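Grikitz Ribbed Serving Bowl, Large

Item no. 573. By Paiva. Sold by Gastura Table & Kitchen

In stock, ships in 10 days

Big bowl for the middle of the table. Salad, bread, fruit, popcorn on a movie night. Fine ridges all the way round, inside and out, so easy to grip when you're passing it down the table. Wide mouth, two serving spoons fit no problem. Rim is a little uneven from piece to piece, normal for this line, not a fault.

Color: Ember (reddish inside, tan outside with dark streaks). Streaks differ on every bowl. We can't pick one out for you, sorry. 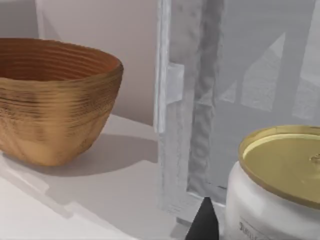

Care. Hand wash, mild soap. Use a soft brush along the ridges or dressing will sit in there. No microwave, no oven. Dry it before you stack it. Don't leave it soaking overnite, the finish goes dull.

Weight empty 663 g. Lid not included, the Cundutel flat lid fits (sold seperately, back in November).

Shipping
Flat rate on all bowls. Double boxed. Broken on arrival? Send a photo of the box and the bowl to the shop inbox, keep both till you hear back. Replacement or refund, your choice.

Returns
Unused only, original box. You pay return postage unless it came damaged.

Trade orders
Restaurants and cafes, ask for Benjamín Ibarra. Trade price on full cartons only. Last run was 2000 pieces, next one not confirmed yet so order early if you need matching sets.

Also in this line: small dip bowl, oval platter, pitcher (Ember sold out, Chalk still available).

Page updated 26/04/2024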